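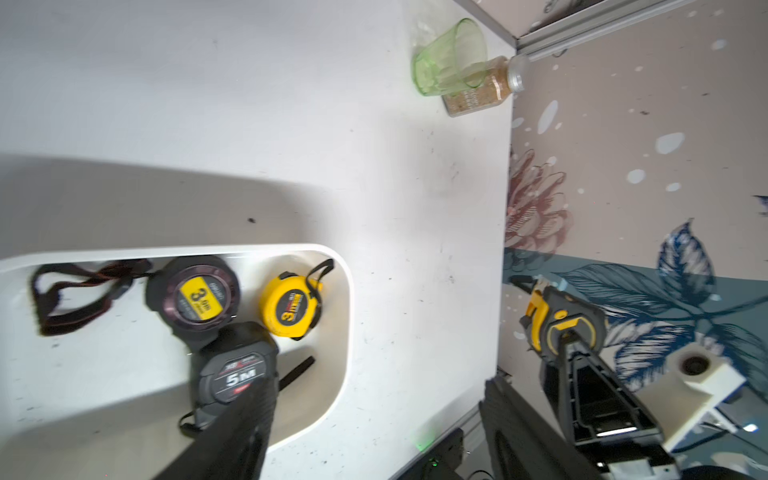

Mariann Orbán says she has been carrying jars home from work for a month because the glass container on Niskanen Street is always full. "I don't mind sorting. I mind having no place to put it," she told the Wikham town meeting on glass collection.

The town will add curbside glass pickup in the new year, ending a system in which residents had to bring bottles and jars to drop-off points. The change was approved on December 17, 2021, and covers 1,130 households in the first stage, mostly on the north side of the river.

Each household will get a bin for glass only. Food jars, drink bottles and spice jars are accepted. Drinking glasses, window glass and ovenware are not, as they melt at a different temperature and can spoil a batch.

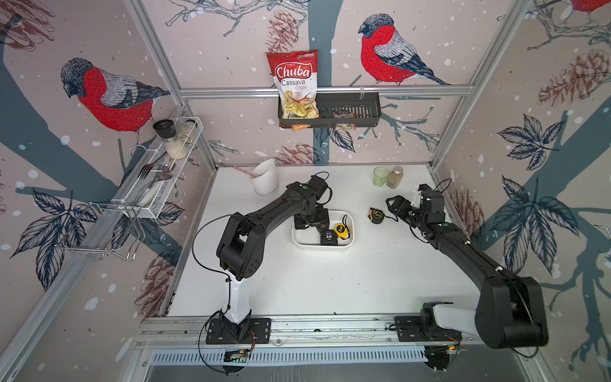 A white plastic bin on a white tabletop, with bullfinch wallpaper behind.

Metal lids should come off and go in with metal. Paper labels can stay on. Jars should be emptied, but a quick rinse is enough, and the town asks people not to run the dishwasher for them.

The bins are being supplied by Plasico, which won the contract over one other bidder. Clinditz will run the trucks. Pickup will be every fourth week, and the 17 drop-off points will stay open until July.
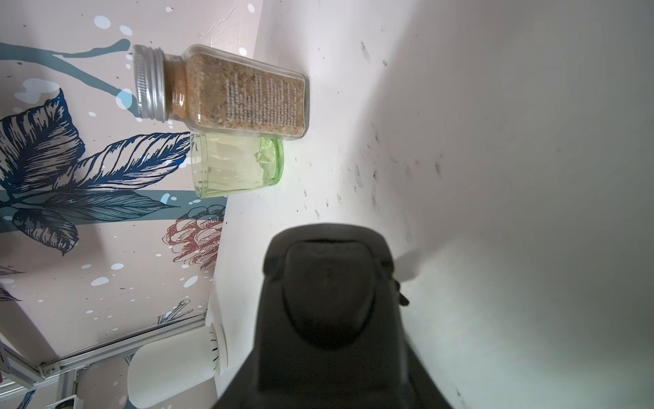

Glass jar with a metal screw-top lid, and a pale green cup. Jars go in the new bins; cups go in the trash.

Moataz Morsy asked at the meeting what would happen to people in apartment buildings. The answer was that buildings with shared trash rooms will get one large bin in place of small ones, and that landlords will be told by letter. Finn Hollmann wanted to know if the annual fee would go up. It will stay the same for the first year and be looked at again after that.
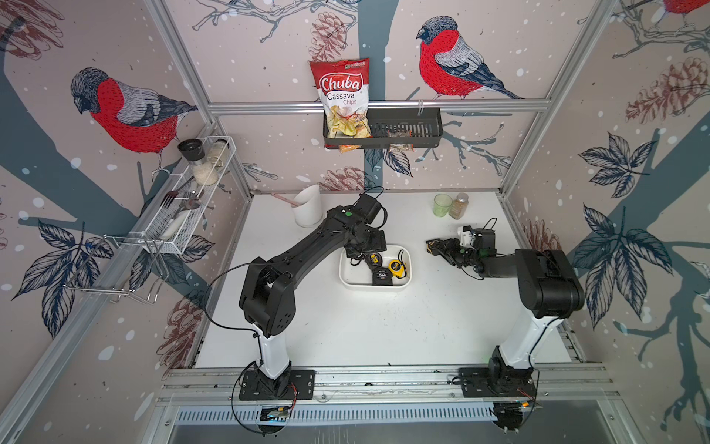

Onni Turunen

Residents who already have a full box of glass at home can still use the drop-off points over the holidays. The one on Niskanen Street will be emptied twice a week through the end of the month, up from once.

Bins will be delivered street by street. Anyone who has not received one by the end of January should call the town office and ask for Oona Hämäläinen. A second bin costs $17, and broken bins are replaced free of charge.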